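Upgrading Dolitz Server from branch 2 to branch 5: in place, or fresh install?

We run Dolitz Server on one virtual machine, with the Zeltach database on a second. The server is on branch 2 and has every patch released for that branch. I now need to get to branch 5. The patch tool reports "no applicable updates", even though the branch 5 installer is sitting in the same folder. Is there a setting I have missed, or do I need the full installer? The job history table has 3,729 rows and we must keep it.

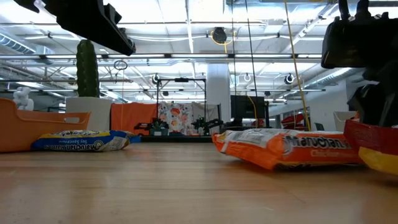

Stullcombe Community Help -- Server and Systems Team

Posted in: Upgrades and migration
Last edited December 2023

Angus Lockyer

The patch tool only works within a branch. Moving between branches is an upgrade, and needs the full installer. There is no setting to change this.

You cannot go straight from 2 to 5 in place. The installer checks the database schema version and stops if it is more than two branches behind, so you need to go through branch 4 first. The order is:

Stop the scheduler service and let running jobs finish.
Back up the Zeltach database and the server's key file. The key file is not in the database backup.
Run the branch 4 installer and choose "Upgrade existing".
Start the service once, so that the schema change completes, then stop it again.
Run the branch 5 installer in the same way. 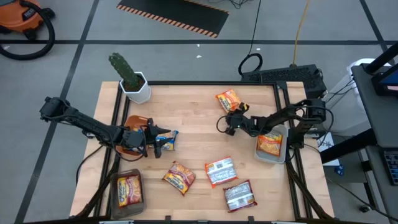
Check the log after each stage before you carry on. A schema change that fails part way leaves the service able to start, but job history will be read-only. If that happens, restore the backup and begin that stage again -- do not run the installer a second time over the top.

Agents can be left until last. Branch 4 agents will talk to a branch 5 server, but branch 2 agents will not, so expect them to show as offline until they are replaced.

Pearce

Just do a clean install, much quicker. Export your jobs, import them on the new box, done. I did ours in March with no trouble.

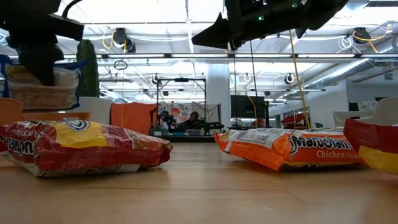
Angus Lockyer again: the export holds job definitions only. History stays behind in the old database, and the original post says it must be kept. A clean install is fine if you can leave the old database online for lookups.

Pearce

Fair enough, we didn't need the history. Do copy the key file over either way, or the stored passwords won't decrypt.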